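About Us

Posted in August by Karla Medrano
14 shares | 2 comments

Hevon is a small shared workshop where people build robot arms they can use at home. We have 36 members, two long workbenches, three printers and one cupboard of motors which is never in order. We are not a factory and we don't sell finished robots. You come with your idea, or with only your curiosity, and you build.

The workshop began in the garage of Rutilio Mendoza. Rutilio repaired washing machines for many years, and he wanted an arm that could hold a part while he worked on it with both hands. His first arm was called Bostus. It was heavy and slow, and it dropped almost everything we gave to it. I was his neighbor and I came to complain about the noise. He gave me a screwdriver, and I stayed until ten in the evening.

After one winter the garage was too small. We moved to the old Magaña print shop, which has 332 square feet, good light and a door wide enough for a workbench. Rent and electricity are paid from the monthly fees of the members. The fees don't cover motors, so each builder buys their own.

Our main project today is called Tomia. It is an arm with a gripper of two fingers and a small camera at the wrist. All the drawings are free for members, and we change them often, sometimes too often. In the present version the elbow is stronger than before and the cables go inside the arm. Before that we lost many cables, and also some patience.

The gripper is the part where most of our hours go. A hard box is easy to hold. A soft thing changes its shape when you press it, and the motor must learn when it is enough. For this reason we keep a collection of soft objects on the shelf and practice with them a lot.

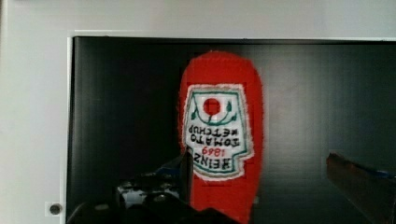
The soft ketchup bottle between the gripper fingers, from the wrist camera. It reads upside down.

The camera pictures are also useful for teaching. When a new member asks why the arm missed the object, we look at the pictures together and we try to find the moment. Often the fault is in the code, sometimes it is a loose screw. Once it was Rutilio's sleeve.

Who are we? Rutilio takes care of the mechanical side and he knows where each tool should be. I write most of the software and I answer the letters. The other members are students, retired people, two nurses, a baker and a piano teacher, who has the best hands for small connectors. Most of us had never built a robot when we came. English is the second or third language for many of us, so we explain things slowly and we draw a lot on the wall.

Every Wednesday we have the open evening. It starts at 6 p.m. and you don't need to write before. Please wear closed shoes and tie long hair. Children are welcome together with an adult, and there is a low table where they can drive a small arm with buttons. It is strong enough to lift a pencil.

For a person who wants to build a complete arm, we offer a course of 10 evenings. In the first half you print and assemble the joints, and in the second half you make them move. Groups are small, because we have only two good soldering stations. At the end you take your arm home. Many people come back after a month with a broken finger (of the robot), and we repair it together.

We are now looking for a used lathe and for a person who understands batteries better than we do. If you have one or you are the other, please come on the open evening and ask for Karla or Rutilio. The bell doesn't work, so knock on the window to the left of the door.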